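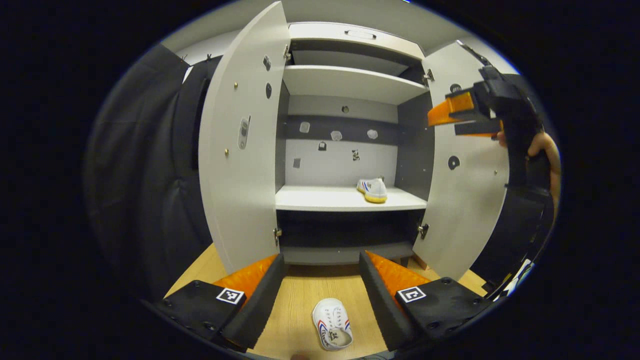 Finding dropped grasps in cabinet recordings

When we trained the first shoe and door policy at Fernstead, the arm closed its fingers too early and pushed the shoe away. The fault was in our recordings: in part of them the finger width was wrong. These are the steps I follow now to find such episodes before training.

1. Plot the finger width over time for each episode. A good grasp shows a flat part while the object is held. If the line goes to fully closed, the shoe has slipped out.

2. Check that both finger markers are detected. We had 2,201 episodes, and only 1,487 passed this check. A marker in shadow is lost for a few images, and our script filled the gap with the last value.
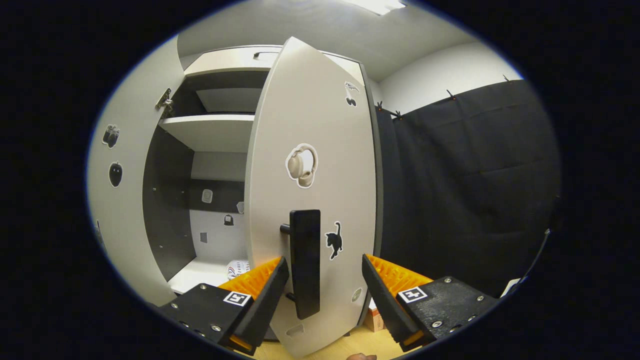
3. Do the same for the door episodes, but with another limit. A bar handle is thin, so the fingers are nearly closed even when the grasp is good. With the shoe limit you will throw away good data - I did this once.

4. Reject every episode with a gap longer than 7 images. Do not interpolate longer gaps.

5. Run the first test at low speed, with one hand on the stop button and nobody between the arm and the open door.

If the arm still closes early, compare the clocks of the camera and the arm. Sihan Lü has a short script for this in the Cruzado folder.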